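Demell Home and Interiors Fair: I Went So You Can Decide

I have a rule about free tickets, and the rule is that somebody wants something. The email offering me a pass to the Demell fair said I had been "selected," and when I got to the desk at a quarter past nine there was a line of selected people going back to the parking lot. Fine. I took the lanyard.

If you haven't been, Demell is a big low exhibition hall by the freeway that does boats in winter and home stuff in May. The organizers were promising 400 exhibitors this year. I walked every aisle twice and I don't believe it, unless the man handing out mop samples by the restrooms is an exhibitor and so is his mop. Whole stretches of the back wall were pipe and drape with a ficus in front.

Parking is extra. The coat check is extra. The map is free, and it is wrong: hall B is printed upside down, so I spent my first half hour looking for kitchens in what was really mattresses.

I'll start with the mattresses, then. I lay on four or five of them, and the salespeople all told me the same thing, that most folks are sleeping on the wrong firmness. Wrong according to whom? I asked one young man what the right firmness was for me and he said medium firm. I then watched him tell a couple half my weight and a very large gentleman in a Hawaiian shirt that they were medium firm too. The mattress he was selling comes in medium firm.

Tokia had the biggest stand in the place, on a raised floor with a step everyone tripped over. They sell storage. Closets, cabinets, shelves, benches with lids. I wanted to dislike it more than I did. The drawers run well and the hinges are heavy. What I don't buy is the "fair price" tag hung on everything, with a crossed-out number above it that I doubt any customer has ever paid. I asked the woman on the stand when the crossed-out price had last applied. She went to ask a colleague and I didn't see her again, though in fairness there was a rush on.

They also had a living room set up with the ceiling lights off and little spots on everything, which makes any sofa look good. My advice with room sets is to sit down with a phone in your hand and look for a place to plug it in. I never found an outlet at knee height anywhere. Whoever lives in these rooms has no chargers, no mail, no dog, and no shoes.

Lunch was a chicken wrap that cost more than a chicken. The coffee from the cart near the north doors is better than the coffee in the cafeteria, and the line is shorter after one.

The afternoon was talks. I had circled one called "Planning a Room Before You Buy" by Gunārs Lūse, who came over from the Eritz showroom, and I went in expecting a sales pitch with chairs. It was partly that. He got to the Eritz planning service inside ten minutes and came back to it at the end, with a discount code. But in between he was the only person all day who told people to buy less. He had us write down what we do in our living room on a normal evening, and then cross out any piece of furniture that had nothing to do with it. The woman beside me crossed out her whole sectional and looked upset. I crossed out a bookcase I have been dusting for years.

He also said to measure the doorway and the turn of the stairs before you measure the wall, and to put newspaper on the floor in the shape of the thing and walk around it for a week. No code needed for that one. I've tried it since and I kept stepping on the corner of a coffee table that doesn't exist, so I have not bought it.

Where he lost me was the 3D room pictures. Everybody at the fair was pushing some version of this. You send in your sizes, they send back your room on a screen with the new furniture in it, and you are supposed to feel sure. I don't. Figueroa, the flooring people, had a screen showing the same room in 30 shades of oak, and I stood there with the real sample in my hand and could not match it to any of them. The sample was darker than all of them by the window and lighter than all of them under the hall lights. The rep said monitors vary. Yes! So what is the picture for?

I will say Figueroa let me take samples home without asking for my phone number, and they were the only ones who did. Everywhere else it was scan your badge, scan your badge. I scanned it once, for a tote bag, and I have had 2 calls about replacement windows. I rent.

The prize drawing was at four o'clock. You had to be present, and you had to have a stamp from all the sponsor stands. The winner got $50 toward a Tokia order. Look at the cheapest thing in their catalog and do the math on who won there.

Would I go again? If somebody hands me a ticket, probably, for the talk and the hinges. I would not pay at the door. And if you're really in the market for a cabinet or a TV unit, go see it in an ordinary store in the middle of an ordinary day, pull on it, lean on it, and bring your own tape measure.

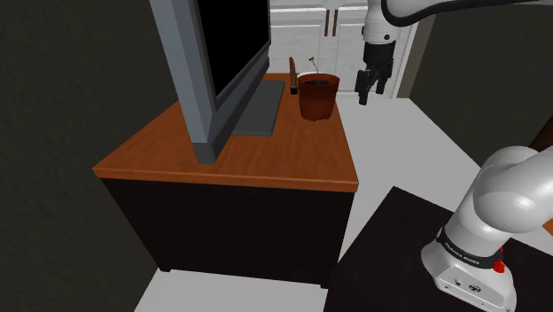 One more thing, since a few of you asked last year: the shuttle from the train station does run, but the last one back leaves before the fair closes. It's on the sign at the stop and not on the website. I walked, and there's no sidewalk for the first stretch, so wear real shoes.

Comments

patty_k
The upside down map!! I thought it was me. My husband and I split up to cover more ground and we both ended up at hot tubs.

Dorsey
I got a 3D plan done before our remodel and it was worth it, so I think you're being hard on them. It showed us the fridge door would hit the island. Agree on the colors though, our floor came out nothing like it.

renter4life
Same window people called me. I told them I live on a boat and they asked how many windows.

M. Aldous
Is the newspaper thing for the whole footprint or do you leave room for opening drawers?

reply from the author
He said to add the drawers fully open. I used a different section of the paper for those.

Contact | About this blog | © All text belongs to the author, please ask before copying | Back to top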